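2021年1月

手持ちグリッパの記録をポリシー学習に回す前処理、朝から時刻合わせの続き。昨日の時点で、カメラ画像と指の開度の間に残っていたずれは固定オフセットでは消えなかった。ログを頭から読み直したところ、開度側のタイムスタンプが受信時刻で打たれている。送信側のカウンタは別フィールドに入っているのに、変換スクリプトがそれを捨てていた。書いたのは8月の自分である。コメントには「後で直す」とだけある。

カウンタを使って再構成するように変更。カウンタは16ビットで一周するので、差分を符号なしで取ってから積算する。途中でデバイスを再起動した記録はカウンタが0に戻り、一周したのと区別がつかない。受信時刻の飛びが閾値を超えたら別セグメントに切ることにした。閾値は設定ファイルに出した。既定値はとりあえず今のまま。

変更後に全記録を再変換。747エピソードのうち、セグメントが2つに割れたものが少し出た。割れたものは長い方だけ残すという案もあったが、把持の直前で切れている記録が混じるので、自動では残さず除外リストに入れた。除外リストはVornwoodのリポジトリではなくデータ側に置く。コードと一緒に版が動くと、どの学習がどのリストを見たのか追えなくなる。

昼前にPlolowのビューアで変換結果を確認。開度の曲線と画像を並べて送り、指が閉じ始めるフレームと曲線の折れる位置を見比べる。固定オフセットのときは記録の後半ほど離れていたが、今回は末尾まで揃っている。ビューア側の問題もひとつ。シークすると曲線のカーソルだけ1フレーム先に進む。表示の丸めが切り上げになっていた。切り捨てに直すと今度は先頭フレームで負の添字を引くので、そこだけ下限を入れた。

午後は知覚側。ステープラーの課題で、姿勢推定が前後を取り違える件を調べた。横倒しの状態だと輪郭がほぼ対称に近くなり、マスクだけでは先端と後端の差が小さい。Falbergの推定器は輪郭から主軸を出し、そのあと二択で向きを決めている。二択の判定に使っている特徴が輪郭の太さの比だけなので、少し傾くとすぐ逆転する。
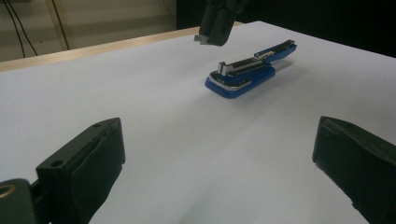
太さの比に加えて、マスク内の画素も判定に入れることにした。主軸に沿って輝度の一次元プロファイルを作り、正逆両方でテンプレートと相関を取る。差が小さければ向きを「不明」として返す。今まで不明という値がなかったので、下流の計画器は必ずどちらかを信じて動いていた。型を変えたぶん、呼び出し側の修正が方々に及んだ。コンパイラが拾ってくれるC++側は早かったが、Pythonの評価スクリプトは実行するまでわからず、三度落とした。

テンプレートは当面、手で選んだ切り出しから作る。反射で金属部の輝度が飛ぶと相関が崩れる懸念がある。輝度そのものでなく勾配にする手もあるが、勾配だと本体の縁が支配的になり、前後の差がかえって薄まる。両方試した結果、輝度の順位に変換してから相関を取るのがいちばん安定していた。理屈としては弱い。飛んだ画素が同順位に潰れるのが効いていると推測しているが、確かめていない。

評価は手持ちの320枚で実施。前後の取り違えは明らかに減り、残りは大半が不明に落ちる。ただし不明の割合が予想より高い。指がマスクに重なったフレームで主軸がずれ、プロファイルの両端に指の画素が入り込んでいる。指の領域はカメラ座標でほぼ固定なので、開度から指のマスクを引いて除けるはずで、ここで午前の時刻合わせが効いてくる。開度が遅れていると除く場所も遅れる。順番としては正しかったことになる。

指マスクは開度を引数にした参照表で作る。両指の内側の面が動く範囲を刻んで、各段で塗りつぶした二値画像を保存しておき、実行時は最近傍を引くだけにした。補間は不要と判断。マスクは数画素膨らませてあるので、刻みの誤差はその中に収まる。左右の指で見え方が同じではないため、片側を反転して使い回すのはやめた。最初に反転でやって、右の縁が残った。

主軸の計算も少し変えた。指で隠れた分だけ輪郭が欠けるので、画素の二次モーメントをそのまま取ると欠けた側と反対に引っ張られる。欠けた領域に重み0ではなく「未観測」の印を付け、欠けが一定の割合を超えたら前フレームの主軸を引き継ぐ。引き継いだ回数もメッセージに載せる。連続して引き継いでいる姿勢を新しい観測のように扱うと、計画器が自信過剰になる。

夕方、計画器。向きが不明のときの振る舞いを決めていなかったので、候補を2つ並べた。ひとつは視点を変えて再観測、もうひとつは前後どちらでも成立する把持だけを候補に残す方法。再観測は素直だが、動作が一回増え、手先を引く経路も要る。後者は把持点が重心付近に限られ、横倒しのとき本体の幅方向しか使えない。まず後者を試し、候補が空なら再観測に落ちるようにした。状態機械の遷移が増えるのは気が進まないが、枝は一本で済んだ。

衝突判定で引っかかったのは机の面の扱い。平面を無限に広い障害物として入れているので、指先が面に触れる把持がすべて棄却される。これまでは面を数ミリ下げてごまかしてあった。その数ミリがどこにも書かれておらず、シミュレーション側の設定と二重に効いていた。面は実測の高さに戻し、指先のリンクと面の組だけ接触を許す指定に変更。許す区間は下降の最後だけ。全区間で許すと、面に沿って指を引きずる経路が平気で出てくる。一度出た。

乱数の種を変えて計画を1,000回回した。失敗は全部、逆運動学の解が関節限界に張り付いた場合で、衝突判定由来の失敗は消えている。限界付近の解を捨てる閾値がきついのかもしれない。今日は触らない。閾値を動かすなら、動かす前の結果を残してからにする。設定のハッシュを結果ファイル名に入れておいた。前回これをやらずに半日分の比較を捨てている。

制御側は一点だけ。閉じ動作の終了判定を開度の速度で見ていて、薄いものだと閉じ切ったのか掴んだのか区別できない。モータ電流も併用する予定だったが、電流のログは周期が不揃いで、開度と同じ時刻の再構成がまだできていない。カウンタが付いていないので別の方法が要る。Abou Zeidのドライバには周期を固定するオプションがあるらしい。ドキュメントには名前しか載っておらず、単位が不明。ソースを見たところマイクロ秒で受けてミリ秒に丸めていた。1ミリ秒未満を指定すると0になり、周期固定が黙って無効になる。使うなら下限の検査をこちらで入れる。

CIが遅い。姿勢推定の評価を毎回全件回すようにしたせい。小さい部分集合を毎回、全件は夜間に分けた。部分集合には取り違えの出た記録を優先して入れてある。偏った集合なので正解率は見ず、前回との差分だけ見る。レポートの見出しにもそう書いた。

残り。

- 指マスクの参照表を生成するスクリプトに引数の説明を書く
- 「不明」を返したフレームを一覧で吐く機能
- 順位変換が効いている理由の確認。飽和画素を人工的に増やして比べる
- 除外リストの記録を目で見る。救えるものがあれば戻す
- 電流ログの周期

夜間の全件評価を流して終了。GPUの片方が別の学習で埋まっているので、朝までに終わるかは微妙。終わっていなければ途中までの出力で差分だけ先に読む。

追記。再変換したデータで学習を回す前に、正規化の統計量を計算し直すのを忘れていた。開度の平均はほとんど動かないが、速度の分散は変わる。受信時刻で差分を取っていた頃は、パケットが固まって届くたびに速度が跳ねていた。古い統計量のまま流すと速度の入力が全体に小さく潰れる。統計量のファイルに変換スクリプトの版を書き込み、不一致なら読み込み時に落とすようにした。警告では見落とす。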